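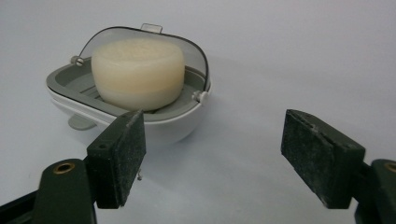

Lunallow Soap Dish Records

README, revision 2

Overview

Lunallow is a set of written records on household soap dishes: what they are made of, how they hold a bar, how they drain, how they open and close, and how people clean them. The set contains 2,911 records. Each record covers one dish with one bar of soap, or one dish with no bar. The records were put together by Getachew Beyene and Maribel Correa, with later corrections by Jade Ashworth.

The set is meant for people who write product listings, sort secondhand housewares, or need a consistent vocabulary for small bathroom items. It has also been used to draft care leaflets. It does not contain prices.

Contents

dishes.csv - one row per record
terms.txt - the controlled vocabulary, 26 terms
care.txt - cleaning notes, keyed to dish type
changes.txt - corrections since the first release

All files are UTF-8. The separator in dishes.csv is a semicolon, because the notes column uses commas freely. The first row is a header.

Fields

record_id
Four digits, padded with zeros. Numbers of deleted records are not reused, so the sequence has gaps.

dish_type
One of: open, lidded, lidded-hinged, wall, travel. A dish with a loose lid is lidded. A dish with a lid that stays attached when open is lidded-hinged. Travel is used only when the lid latches tightly enough to be carried in a bag, and this has to be tested by hand. A tab on the lid is not enough to call a dish travel.

base_shape
Tub, saucer, rectangle, shell, other. A tub has sides that curve down and inward from the rim. Code the outer base only and ignore the insert.

base_color, insert_color, lid_color
Plain color words. Use the nearest common word and put any mixture in the notes. A muted gray-green insert is coded gray. Clear plastic with a smoky tint is coded gray in lid_color, with lid_clear set to yes.

lid_clear
Yes, no, or blank where there is no lid. Tinted plastic that can be seen through is yes.

lid_state
Open, closed, off, or blank. A hinged lid standing upright behind the dish is open.

insert
Yes or no. An insert is any separate piece that sits inside the base and carries the soap. Ridges molded into the base itself do not count and are entered under drainage.

drainage
Ridges, slots, holes, spout, none, unclear. Use unclear when the bar covers most of the tray and the openings between the raised strips cannot be checked. Do not lift the bar in order to fill in this field. Earlier versions of the instructions allowed it, and the practice left marks on soft soap.

soap_shape
Round, oval, rectangle, irregular, blank. A thick puck is round. Worn edges do not change the code until the original outline can no longer be recognized.

soap_color
Plain color words, as above. Cream and ivory are both entered as cream.

soap_surface
Smooth, mottled, stamped, cracked. More than one value is allowed, separated by a slash.

notes
Free text, up to two sentences.

Sample row

0417; lidded-hinged; tub; white; gray; gray; yes; open; yes; unclear; round; cream; mottled; Small tab at top center of lid. Raised strips on insert, gap left of soap.

Coding notes

Soap wear is not recorded as a separate field. The first draft had one, with five levels, and coders disagreed on it more than on any other. A speckled or uneven top can come from use, from the mold, or from the ingredients, and a single look does not settle which. Coders were told to enter the surface as found and leave the cause alone. The same applies to bands or changes of tone on the side of a bar. Put them in the notes if they are distinct.

The insert should be coded by its resting position. Most sit a little below the rim, which keeps the bar from sliding off. If the insert stands higher than the rim, add "proud" to the notes.

Material is coded only as plastic, ceramic, metal, wood, or stone, in the column at the end of the row (optional, blank in the sample above). Types of plastic are not distinguished.

Care notes

The entries in care.txt were written by Hiwot Birhane. For dishes with a lid and a separate insert she gives the following:

Take out the soap and set it on a dry plate. Lift the insert straight up. Rinse the base in warm water and wipe the inside of the curve, where soap film builds up first. Brush the insert along the ridges, not across them. Wipe the lid with a soft cloth. Scouring powder will cloud clear plastic and the damage cannot be polished out at home. Dry all parts before putting the bar back, and leave the lid up for a while after each use.

Hinges are the part most often broken in cleaning. Support the lid with one hand while wiping it.

Known problems

Records 1200 to 1260 were entered before "proud" was adopted and have not been rechecked.

The wall type is thin. Most coders worked from loose dishes on a counter or table, and mounted ones were skipped.

Some rows use "grey" in the color fields. Filter for both spellings until the next revision.

A lid color of "clear" appears in a number of early rows. Read it as untinted.

Corrections

Send corrections to Wondimu Asfaw at the Ilbridge office, giving the record number and the field. Changes are merged in August. Requests to add new dish types should include at least two dishes that do not fit the current list - a magnetic holder has been proposed and is still open.

Last edited 28th November.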